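Gripper keeps dropping or twisting thin sticks - student project

Posted in: Robotics and electronics > Schools and colleges

mutitetti_bench

I'm in a group of 6 doing a college project on teaching a robot arm to sort small objects. We collect the demonstrations with hand-held grippers, each with its own camera, and the arm is supposed to learn from those recordings later. We call the project Mutitetti. It has to be shown working in May.

Blocks, bottle caps and pens are fine. Thin wooden sticks are the trouble. When I close the fingers on one it either rolls out sideways or turns so that the top end points somewhere different each time. We have 76 recordings of the stick task so far and I threw out 22 of them on Thursday because the stick had turned or dropped before it got to the tray.

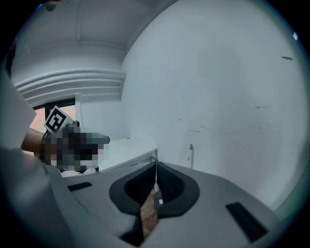

The pads are black with a fine mesh sort of texture, and they make a V between them with the stick at the middle of it. The stick is thin and brown with a narrow white strip at the top. Two of us record at the same table and we both get the same fault, so I don't think it is one person's technique.

Things we have tried: squeezing harder (worse), wiping the pads with a damp cloth (better for a few goes), and going slower (no difference that I could see). Is there a usual fix, or should we change the object? Our supervisor would like us to keep the sticks.

Thanks in advance.

Scanlon_workshop

Squeezing harder is usually what makes it turn. Soft fingers bend as the load goes up, and once they bend the two pads don't press in line with each other any more. The stick then rolls towards whichever side gives first. Try closing only until the stick stops moving and hold it there. If you can put a mechanical stop on the trigger, do that, even a bit of foam behind it will help.

Also check where along the stick you are gripping. If you take it near one end, the weight of the rest is trying to turn it the whole time. Mark a pencil line at the balance point and get everybody to grip on the line. We had this in our club with paint brushes and the line sorted out most of it.

On cleaning, use isopropyl alcohol on a lint-free cloth and let it dry before you start. Wood leaves dust on the pads. We do ours every 5 recordings, which is probably more than you need.

I would not throw away all 22. If the stick turned a little but was still put down in the right place, that is a fair demonstration. Bin the drops and watch the others again before deciding.

dinex77

just wrap some tape round the stick where you hold it. worked for us

mutitetti_bench

Thank you both. The tape does work but then the camera sees a taped stick, and the ones we are tested on will be plain, so I'd rather leave that as a last resort.

I tried the pencil line and the lighter grip this afternoon. Almost all of them stayed straight. The few that went wrong were when I came in at an angle and one pad touched before the other, so I will write that into our instructions.

One more thing if anyone knows. Storkitz sell a stiffer pad set. Would changing pads halfway through mean recording everything again?

Scanlon_workshop

Not for certain, but I'd avoid it. The pads are in view the whole time, so if the new ones look different you have two kinds of recording in one set. You also need the arm to have the same pads as the hand-held ones or it will grip differently from what it was shown. If you do change, change all of them on the same day and keep the old recordings in a separate folder. Then train with and without them and compare.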